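Recycler bets on recorded examples to teach robots PC teardown

12/26/25

GRETCOMBE - Electronics recycler Harries says it has collected 769 recorded runs of robot arms working on old desktop computers, and that the collection will be enough to train a system to strip the machines without a person at the controls. Outside observers, and at least one person on the payroll, would like to see more before they agree.

The recordings are being made at the company's Gretcombe site with software from Allasis, a small firm that supplies the tools for logging arm movements and camera views. Operators steer the arms by remote control through one task at a time, such as freeing a cable or lifting out a bracket. Each attempt is saved, labeled and passed to the learning system as an example to copy.
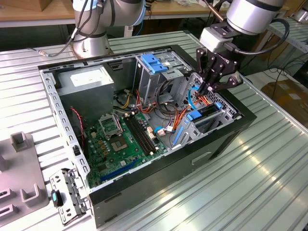
Harries has not said how many different computers are behind the 769 runs. Asked twice, project lead Karlijn Segers would say only that the range was "representative of what comes through the door." It matters, because old desktops vary a great deal inside. A three-fingered gripper reaching for cables beside a couple of blue plastic clips is learning the layout of that case, and the next model through the door may have screws where this one has clips.

"I'd want to know what happens on a computer the system has never met," said Xuelian Qian, a consultant who advises recyclers on equipment purchases and has no contract with Harries. "If most of your examples come from a handful of towers, you have taught it a handful of towers."

Segers said new models would be added by April. She put the share of runs judged good enough for training at 74 percent, with the rest set aside for slips, dropped parts or bad labels. The company does the judging itself, and the standard has not been published.

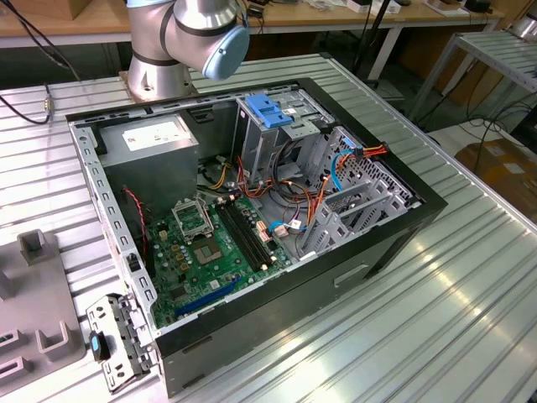

Cost is the other question. Rocío Medina, who runs the teardown line at rival recycler Jatitz, said her crew can open and empty a desktop by hand faster than any arm she has been shown. "They tell me the arm will get quicker. They told me that about the last one," she said. Jatitz looked at a similar setup and passed.

Harries has 14 people trained to drive the arms. Lleucu Penry, one of them, said the work was easier on the back than the line but slow going, and that thin cables gave her the most trouble. She said she did not expect to be replaced soon.

The company would not give a figure for what it has spent. It also declined to let a reporter watch the trained system attempt a teardown by itself, saying the software was still being tuned. Segers said a public trial would be held once the new models were in, but gave no date.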